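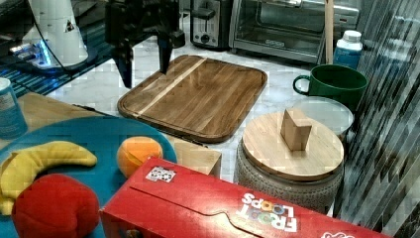 The striped board on the counter at Skindholm, with the teal plate and the lidded container.

Boards and Counters: Your Questions

We get a lot of letters at Temlow about looking after wooden boards, and Shona Tamihana has been answering them patiently for years now. She finally asked if we could put the usual ones in one place so she could get some lunch on a Tuesday. So pour yourself something warm and have a read, and if yours isn't covered, write to her anyway. She does like the mail.

Is a board with different colored strips harder to look after than a plain one?

No, you treat it just the same! The pale strip will show beet juice and turmeric well before the darker ones do, so that's the part to keep an eye on. If you're a great lover of beets (Ketill Holst in our workshop eats them almost daily, bless him), work on the darker side and leave the light strip for bread.

Can I put it in the dishwasher?

Please don't. The heat and the long soak are hard on the glue between the strips, and we see more split boards from dishwashers than from everything else put together. Hot water, a little dish soap, a quick rinse and a towel will do it. Then stand it on its edge overnight so that both faces can dry.

How often should I oil it?

When a splash of water stops beading and starts sinking in, it's time. In my own kitchen that works out to every 7 weeks or so in summer, and sooner once the heat comes on in December and the air gets dry. Use a food-grade mineral oil, put on more than feels sensible, leave it overnight and wipe off whatever is still sitting on top in the morning. Don't forget the raised rim, where crumbs and old oil like to settle. A soft toothbrush is just the thing for that corner.

I have a marble counter. Will the board hurt it?

The wood won't, but grit trapped underneath can scratch, so wipe the stone before you set the board down. Marble is much fussier about lemon and vinegar. Ylva Tveit, who wrote to us from Nygård, lost the shine on a patch the size of a saucer to half a lime, and she was only gone long enough to answer the door.

Where should the board live if my toaster and oven already take up the back of the counter?

Leave them at the back and give the board the open space in front, where your hands go anyway. Do pull it well clear of a toaster oven while that's running, as steady heat along one side will make a board cup. If yours has cupped already, dampen the hollow side lightly, lay it hollow side down on a towel and give it 2 days. Most of them come back, though I can't promise it.

What do you keep in a container with a bamboo lid?

Oh, anything dry. Garlic is happy in one if you leave the lid a little crooked, and so are tea bags. Bamboo wants the same care as the board, a wipe and a dab of oil, and it should never be left soaking in the sink.

My children want to cook when I do. Any ideas?

Give them a plate of their own with pretend fruit on it! A plush banana, an apple and an orange make a very respectable fruit salad, and they can serve it to you over and over while you chop. Keep the play plate at the opposite end from the knives, and put the soft fruit through a gentle wash now and then, because it does get splashed.

Can you repair a cracked board?

Often, yes. Send a picture to Aravind Namboodiri at our Flastville shop before you mail anything, and he'll tell you kindly whether it's worth the postage. A hairline crack along a glue line is usually fine to mend. A crack straight across the grain is a sadder story, and he'll generally suggest cutting the board down into a smaller one for cheese.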